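怎样写一份婚礼当天的拍摄时间表

作者：Hala Karaki

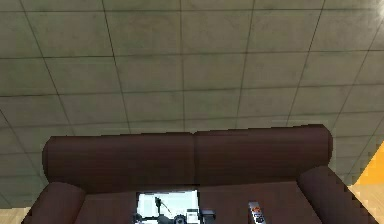
我做婚礼摄影已经有九年了。中文不是我的母语，所以这篇文章里如果有句子读起来有点硬，请多原谅。我想写的内容很简单：新人怎样在婚礼之前，自己做出一份能用的拍摄时间表。很多客人来找我的时候，手里只有酒店给的流程单。那份流程单写的是上菜和音响，对摄影师帮助不大。

需要准备的东西：一张纸或者一个电子表格，酒店的流程单，化妆师的联系方式，还有一份家人名单。做完整份表大概需要一个晚上。

第一步：先写不能动的时间

请先把当天不能改变的时间写下来。一般是仪式开始的时间、晚宴开席的时间、场地要求离开的时间。如果仪式是在教堂或者登记处，还要问清楚前面一对新人几点结束，因为你们不一定能提前进去。

我建议把这些时间写成一列，中间留很大的空白。先不要填别的内容。有些新人喜欢从早上开始一项一项往下写，写到仪式的时候才发现时间不够，又要全部重新算。从仪式往回推会容易很多。

第二步：从仪式往回推

假设仪式是下午四点。我会这样往回推：

3:30 新娘新郎都不再拍照，喝水，补妆，客人开始入座
2:45 伴娘和伴郎合影
2:00 两个人第一次见面，然后拍双人照
1:30 穿婚纱，妈妈或者姐妹帮忙扣后面的扣子
12:30 拍戒指、请柬、鞋子这些小东西，同时化妆收尾
12:00 摄影师到达

请注意，穿婚纱这一项我给了半个小时。新人常常只写十分钟。带绑带的婚纱，如果帮忙的人以前没有绑过，会很慢，所以试纱的时候最好请她一起去，让店员教一次，用手机录下来。

化妆结束的时间，请直接问化妆师，不要自己猜。问的时候要说清楚一共几个人化妆，新娘排在第几个。我比较喜欢新娘排在倒数第二个。排在最后一个，前面每个人晚一点，都会加到新娘身上。

第三步：选准备的房间

这一步和时间表看起来没有关系，但是房间不合适，时间会丢得很快。选房间的时候看三件事就够了：窗户朝哪边，离仪式地点走路要多久，能不能放下所有人的包。

窗户大的房间，我可以关掉顶灯，只用自然光，皮肤的颜色会比较干净。顶灯和窗光混在一起，脸的一半黄一半蓝，后期很难修好。如果房间里只有小窗户，请把化妆的椅子放到窗边，化妆师也会感谢你们。

包、外卖盒、充电线，请统一放到一个角落或者浴室里。我到了以后也会帮忙收拾，但是这个时间是从拍照的时间里拿出来的。

第四步：写家庭合影名单

家庭合影是最容易超时的部分。请按组来写，每组写清楚名字和称呼，不要只写“男方亲戚”。摄影师不认识你们的舅舅。

比如：

第一组：新人，女方父母
第二组：新人，女方父母，外婆
第三组：新人，女方父母，外婆，两个姨妈和她们的家人
第四组：新人，男方父母

这样写有一个好处，前一组的人可以留在原地，后面的人加进来，不用每次都全部换。年纪大的长辈尽量放在前面拍，拍完可以去坐下。每组我按四分钟计算，这里面包括找人的时间。十组就是四十分钟，所以看到自己的名单有二十组的时候，请考虑一下哪些可以在晚宴敬酒的时候拍。

另外需要指定一个喊人的人。这个人要认识双方的大部分亲戚，声音要大，而且他自己不在很多组里面。新郎的弟弟通常不合适，因为他每一组都要站进去。表哥表姐比较好。名单请打印两张，一张给他，一张给我。

如果家里有离婚或者关系不太好的亲戚，请提前私下告诉摄影师。只需要说谁和谁不要站在一起，不需要解释原因。

第五步：查日落的时间

很多人喜欢傍晚的光。请在网上查婚礼当天当地的日落时间，然后往前推四十分钟，在表上写“外景双人照，二十分钟”。三月的日落和夏天差很多，不能用朋友婚礼的时间来参考。

如果这个时间正好在晚宴中间，请和酒店商量，在两道菜之间出来。酒店一般都会同意，只是要提前说。有山或者高楼的地方，太阳会更早看不见，最好前一个星期在同一时间去看一次。

第六步：加上路上的时间和空白的时间

每一次换地点，除了开车的时间，还要加上车和下车的时间。穿着大裙摆上车不是一件快的事情。地图上显示十五分钟的路，我会写三十分钟。

然后在整份表里放两段空白，每段十五分钟，一段在仪式之前，一段在晚宴之前。空白的地方请真的写“空白”，不要看到空着就塞一组照片进去。我以前有一对客人，把两段空白都给了大学同学合影，后来新娘到晚上八点才吃到东西。

第七步：发给所有人

做好以后，请把表发给摄影师、摄像师、化妆师、主持人、酒店的负责人，还有伴娘伴郎。所有人要拿到同一个版本，文件名上写版本号。如果后来改了时间，请全部重新发一次，并且在消息里写明改了哪一行。

给伴娘伴郎的版本可以短一点，只写他们几点要在哪里，穿什么。一份很长的表，他们多半不会看完。

几个常见的问题

不做“第一次见面”可以吗？
可以。那么双人照和伴娘伴郎合影都要放到仪式之后，鸡尾酒时间最好有一个小时以上，不然客人等得久，你们也很紧张。

摄影师应该比化妆师早到吗？
不用。化妆开始的时候没有很多可以拍的内容，最后一个小时到就可以。

当天晚了怎么办？
先减少小东西的照片，再减少伴娘伴郎的组合。家庭合影和双人照尽量保留。这个决定可以交给摄影师来做，你们提前告诉他哪些照片对你们最重要就好。

下雨要另外做一份表吗？
不用全部重做。在外景的那一行后面用括号写上室内的地点，再写几点做决定。我一般请新人在中午做决定，之后就不再改了。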